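Keeping the Tutstead bus on the road

Hema Gounder started driving the Tutstead to Ilstead bus when the regular operator dropped the route. She had been a school cook for most of her working life and had never driven anything bigger than a Transit.

"I went for the training thinking they'd turn me down," she says. "They gave me a date for the test before I'd finished my tea."

The bus runs six times a day and seats 12. Before it was set up, anyone in Tutstead without a car had to walk to the main road and wait for the Murthy coach, which stopped only if the driver saw you in time. In winter many people gave up trying.

Gounder's first run leaves at ten to seven. Most of the passengers on it work at the hospital laundry or the bakery in Ilstead, and they don't talk much. The mid-morning run is the noisy one.

"You hear everything. Who's had their hip done, whose son has moved back in. I keep my eyes on the road and say 'oh dear' when it's needed."

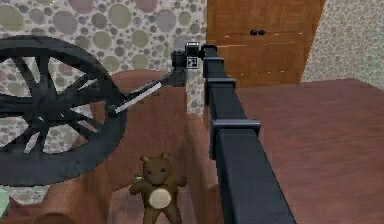

Paying for it

The accounts are done by Bahman Salehi, a retired surveyor who lives by the church. He says fares cover a little under half of what the bus costs to run. The parish puts in some, and the rest comes from grants that have to be applied for again every spring.

"Fuel you can plan for. Repairs you can't," he says. "We had a gearbox go in May and that was the whole reserve."

A single fare is £2 and has been since the start. Salehi would like to put it up. Gounder would not, and they have had this argument more than once.

"He's right about the sums," she says. "But I'm the one who has to look at Mrs Dunn when she's counting out her change."

About 200 people have signed up for the booking service, which is run through a system called Plusska. Passengers can use it on a phone or ring the village shop and have someone put the booking in for them. Salehi thinks most still ring the shop.

"The older ones like a voice. The younger ones forget to cancel. I couldn't tell you which causes more bother."

The evening question

What people ask for most is a later bus. The last one back leaves Ilstead at ten past six, too early for anyone who wants to see a film or finish a late shift. A trial run at 8 has been talked about for a long time, but it needs another driver, and the two who came forward last year both found paid work elsewhere.

Gounder says she would do it herself in the summer months. She is less keen on the dark lanes past the quarry, where the hedges have not been cut back properly and deer come out without warning.

"I've told the council about those hedges. I've got the letters at home if you want to see them."
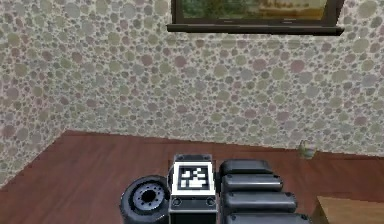 Getting a seat

Seats can be booked up to a week ahead, and the shop takes calls until five. If there is room on the day, Gounder will stop for anyone who puts a hand out, as long as it is safe to pull in. Dogs travel free but have to stay off the seats.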